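Nyberg publishes revised rules on extension leads and desk wiring in shared workplaces

Rirkivik, October – Nyberg, the workplace electrical safety body, has published a revised set of rules for the use of extension leads, multi-way sockets and trailing cables in shared offices, studios and small workshops. The rules replace the earlier Gidau sheet and take effect for all member sites at the start of next quarter.

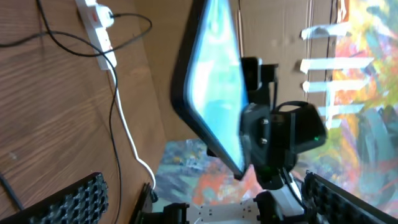
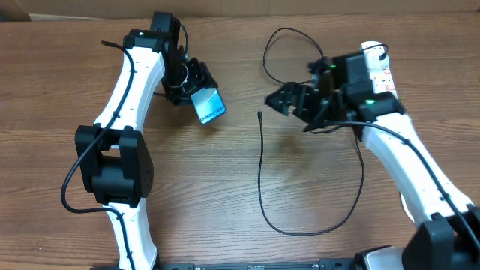 Wooden work surfaces with cardboard behind. First picture: power strip and cables. Photos: Nyberg

The revision follows a survey of 398 member sites carried out over the spring and summer. Site managers were asked to record the type and rating of each extension lead in regular use, the length of the flexible cord, the date of the last inspection and the equipment normally supplied. Incomplete returns were sent back for correction before the results were compiled.

The most frequent fault recorded was the connection of one extension lead to another. The new rules forbid this in all cases, including temporary set-ups lasting less than a day. Where a single lead does not reach, the site must fit a further fixed outlet or move the equipment.

Cable drums must be fully unwound before use at any load. The earlier sheet allowed a partly wound drum for light loads, and returns showed that the limit was widely misread. Leads fitted with a rewirable plug must be checked for the correct fuse and for a secure cord grip before being put back into service.

Visual inspection of leads in daily use will now take place every two months. The inspection covers the plug, the cord along its full length, the socket faces and any switch or indicator. Signs of heat, cracking or loose contact require the lead to be withdrawn at once and labelled. Withdrawn leads may be returned to use only after a test by a competent person, and the result must be entered in the site register.

"The register was the weakest part of the old system," said Manon Chisholm, technical manager at Nyberg. "Many sites were inspecting their leads properly but kept no record that could be matched to a particular lead. Each one now needs its own number, fixed to the plug and repeated in the register."

Routing is covered in a separate section. Cords may not pass under carpets, through door openings or across walkways unless a rated cover is fitted. Heaters, kettles and other high-load appliances must be supplied directly from a fixed outlet.

Member sites have five months to bring existing arrangements into line. During this period, inspectors will issue written notes but will not withhold certificates for faults in routing or labelling. Faults involving damaged insulation or linked leads are excluded from this allowance.

Training on the new register will be delivered by Hetel at its Rirkivik centre and by remote session. Each course lasts two hours and is free of charge to one named person per site. Bookings open on Thursday at 9 am.

The full rules, the inspection form and a blank register are available to members through the Nyberg document service. Printed copies can be ordered from the Rirkivik office.

Notes to editors

The rules apply to single-phase portable equipment only. Fixed wiring and three-phase supplies are covered by other Nyberg documents and are unchanged.

Media contact: Press Office, Nyberg, Rirkivik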